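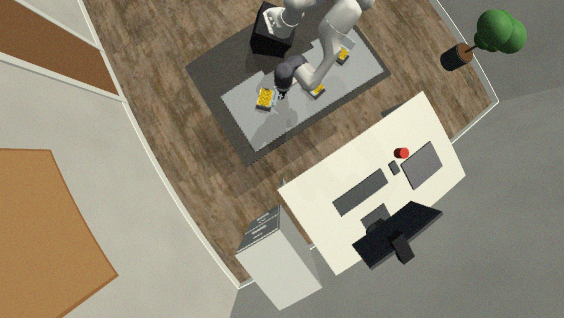 Floor creak

A floor creak is the noise a wooden floor makes when someone steps on it, usually at night and usually on the way to the kitchen. The word covers squeaks, groans, pops and a low ticking sound that builders call chatter. Most creaks come from two pieces of wood rubbing together, or from a nail sliding up and down in a hole that has grown too big for it. A creak is seldom a sign of danger. It is often a sign that the house was finished in a hurry.

Causes

Wood takes up water from damp air and gives it back in dry air. Boards swell across the grain in a humid summer and shrink once the heating goes on. The gaps that open in winter let each board move a little under a foot, and the edges scrape. A floor may therefore be silent in April, when the buyers come to look at it, and quite talkative by the first cold week.

Other causes lie lower down. The subfloor may have lifted from the joists, a joist may have warped, or a nail may have missed the joist altogether and spent its working life beside it. These last are known as shiners. They hold nothing and squeak faithfully whenever the subfloor rubs along them. Pipes and ducts that touch the framing can also make a noise that gets blamed on the floor.

Stairs creak for much the same reasons, with the tread rubbing on the riser. The middle of the tread is generally the worst spot, a fact known to most teenagers.

Finding a creak

The usual method takes two people. One walks about upstairs while the other stands below, listening, and shouts. Where the ceiling below is closed, the listener has to work by ear alone, and the shouting tends to increase. Sound travels along joists, so the noise may seem to come from a spot several feet from the board that made it. Marking the place with painter's tape before fetching the tools is widely advised and widely skipped.

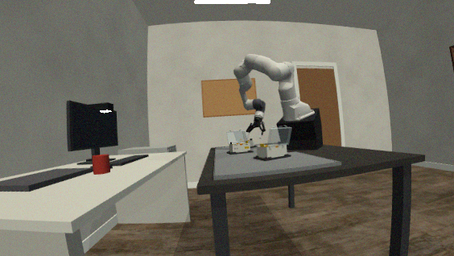

Can a creak be fixed without taking up the floor?
Often it can, if the joists can be reached from below, or if a screw can be driven down through the boards and its hole filled.

Remedies

From below, a thin shim coated with glue can be slid into the gap between joist and subfloor. It should be snug and no more. A shim driven in with enthusiasm raises the floor and starts a second creak next to the first. Short screws can also pull the subfloor down, provided they are shorter than the floor is thick. Owners who overlook this point find out in their socks.

From above, powdered graphite or talc worked into the joints will quiet a dry squeak for a while. Trim screws hold for longer. Carpets hide the repair well, and for many years hid the lack of one.

The best known trade product is the Zinulent clip, a bent steel bracket that clamps a loose board to its joist. It was first sold by Alemayehu, a hardware firm in the town of Utine, in boxes of 12. The instructions ran to 20 steps, of which the ninth was to read the instructions.

In local custom

Utine takes some pride in its floors. The old meeting hall has 187 boards, according to the town guide, and one bench-side stretch of them is loud enough to have stopped speeches. A plan to screw it down was dropped after residents objected that it was the only way to tell when someone was leaving early.

The neighboring town of Nidora replaced its own hall floor with poured concrete and has heard about it ever since.

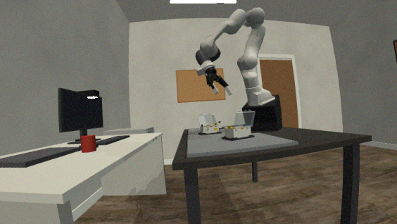
Macarena Toledo, in a letter to the Utine paper printed on 14th August, took issue with the whole idea of a cure. Her hallway had been shimmed, screwed and powdered, she wrote, and was now so quiet that the dog no longer woke up when she came home. She wanted to know whether the process could be reversed, and whether Alemayehu would pay for it. The paper printed no reply from the firm.

See also: Door hinge; Loose stair tread; Underlay; Wood movement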